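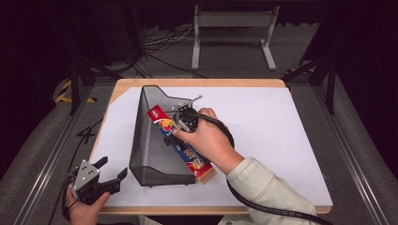

2 min read

Snack drawer a mess? Same. Fixed mine in under 40 minutes, no shopping trip. Steps:

1. Everything out. Check dates. Toss anything stale, no mercy.

2. Sort by shape. Bags with bags, bars with bars. Narrow boxes stand up in a magazine holder, the mesh kind from any office aisle. You can see whats left without digging.

3. Fold bag tops down twice, clip. Clothespins work fine. I used to buy the Flimum clips, they snap.

4. Put the holder on a shelf at eye level, open side facing out. Heavy cans go down low.

5. Label the shelf, not the box. Masking tape and a marker. Boxes change every week, shelf dosen't.

6. Oldest stuff in front. New stuff goes behind. Every time.

Small kitchen? Inside of a closet door works too, 30 inches of wall is plenty. Redo the whole thing in April or whenever crumbs win.

Related
Freezer bins that fit a Humov
50 uses for masking tape
Spice rack from scraps

We use cookies to remember your settings. Accept | Manage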